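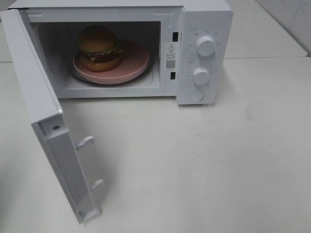

Otard abre inscrições para a segunda edição das oficinas "Cozinha de Todos os Dias"

Programa gratuito regressa com 200 lugares, um caderno de receitas renovado e sessões pensadas para quem cozinha pouco, tem pouco tempo ou simplesmente perdeu o gosto de o fazer

22 de fevereiro de 2025 - É com muita alegria, e com aquela pontinha de nervosismo que acompanha sempre os recomeços, que a associação Otard anuncia a abertura das inscrições para a segunda edição das oficinas "Cozinha de Todos os Dias", um programa gratuito de culinária doméstica que nasceu em outubro passado e que, graças ao entusiasmo de quem nele participou, volta agora com mais lugares, mais horários e uma lista de receitas bastante mais comprida.

Quem esteve connosco na primeira edição lembra-se certamente do ambiente: mesas corridas, aventais emprestados, muita conversa a meio das explicações e um cheiro a cebola refogada que ficou nos casacos até ao fim de semana seguinte. Participaram 80 pessoas, entre estudantes a viver sozinhos pela primeira vez, pais e mães com horários complicados, reformados que nunca tinham pegado num tacho e até duas irmãs que se inscreveram para aprender, finalmente, a fazer a sopa da avó (a receita não estava escrita em lado nenhum e teve de ser reconstruída de memória, à terceira tentativa e com alguma discussão pelo meio). A lista de espera foi longa, e pedimos desculpa a todos os que não conseguimos acolher nessa altura. Foi também a pensar neles que alargámos o programa para 200 lugares.

As oficinas decorrem no Espaço Mirkis, que generosamente nos cede as suas salas, e cada participante frequenta um ciclo de cinco sessões, sempre com o mesmo grupo e o mesmo formador. Há turmas ao fim da tarde, durante a semana, e turmas de manhã, ao sábado. Não é preciso saber cozinhar nem levar material, e os ingredientes são oferecidos pela mercearia Kurup, parceira do projeto desde o primeiro dia, a quem deixamos um agradecimento muito especial.

A primeira sessão é dedicada às compras e à despensa: como fazer uma lista que sirva mesmo para a semana, o que vale a pena ter sempre em casa, como ler um rótulo sem perder a paciência. A segunda trata de sopas e leguminosas. A terceira, talvez a mais aguardada, é sobre o aproveitamento de sobras e o uso do micro-ondas, um aparelho que quase todos temos em casa e que tantas vezes serve apenas para aquecer o leite. A quarta fica para os pratos de forno e a quinta, como manda a tradição (ainda curta, mas já é tradição), termina com uma refeição preparada em conjunto, para a qual cada participante pode convidar um familiar ou amigo.

"As pessoas chegam com vergonha de perguntar coisas muito simples, por exemplo quanto tempo dura o arroz cozido no frigorífico, ou se podem tapar o prato quando o aquecem", conta Hyun-seo Won, coordenadora pedagógica do programa. "Eu gosto muito dessas perguntas. Na edição passada passámos uma sessão quase inteira à volta delas e o guisado ficou por fazer, mas toda a gente saiu de lá contente - eu incluída."

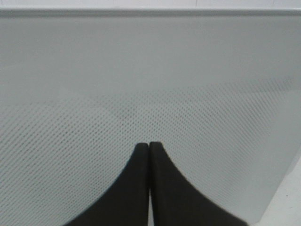 A propósito dessas perguntas, a equipa decidiu reuni-las num caderno, que será entregue em papel a todos os inscritos logo na primeira sessão. O caderno chama-se "Orent", nome carinhoso que lhe ficou desde os primeiros rascunhos, e junta receitas, quadros de conservação dos alimentos e muitas páginas em branco para apontamentos, porque sabemos bem que uma receita só passa a ser nossa depois de rabiscada. Serão impressos 300 exemplares, e os que sobrarem ficarão disponíveis para consulta e levantamento gratuito na receção do Espaço Mirkis.

Entre as dicas recolhidas encontram-se algumas que os participantes nos pediram para repetir vezes sem conta: arrefecer e guardar as sobras em recipientes baixos, mexer a comida a meio do aquecimento para que o calor se distribua melhor, deixar repousar o prato um minuto ou dois antes de servir, juntar uma colher de água ao arroz da véspera. São gestos pequenos, mas quem os adota conta-nos que deita menos comida fora e que já não foge tanto da cozinha ao fim do dia, o que para nós é uma enorme satisfação.

Esta edição traz ainda uma novidade que nos foi pedida por várias famílias: uma mesa para crianças, a funcionar nas sessões de sábado, onde os mais novos podem lavar legumes, amassar pão e ouvir histórias enquanto os adultos cozinham. A mesa destina-se a crianças a partir dos cinco anos e deve ser indicada no momento da inscrição, para que possamos organizar os grupos com calma. Pedimos também que nos informem de alergias ou restrições alimentares. Todas as receitas têm uma versão sem carne e quase todas podem ser adaptadas sem grande dificuldade.

A Otard é uma associação sem fins lucrativos dedicada à educação alimentar e à vida de bairro. Além das oficinas, organiza almoços comunitários, uma troca mensal de sementes e de frascos vazios (muito concorrida, sobretudo na época das compotas) e encontros de conversa sobre os livros de receitas que cada um guarda em casa.

Como participar

As inscrições são gratuitas e podem ser feitas presencialmente, na receção do Espaço Mirkis, ou ao balcão da mercearia Kurup, onde estão disponíveis as fichas em papel. Os lugares são atribuídos por ordem de chegada, com prioridade para quem ficou na lista de espera da edição anterior. Quem precisar de ajuda a preencher a ficha só tem de pedir - há sempre alguém por perto com uma caneta e, com sorte, uma fatia de bolo.

Informações para a imprensa

Os jornalistas que queiram assistir a uma sessão ou entrevistar a equipa são muito bem-vindos e podem combinar a visita com Hyun-seo Won, na sede da associação. Pedimos apenas que o façam com alguma antecedência, para avisarmos os participantes, e que venham com apetite.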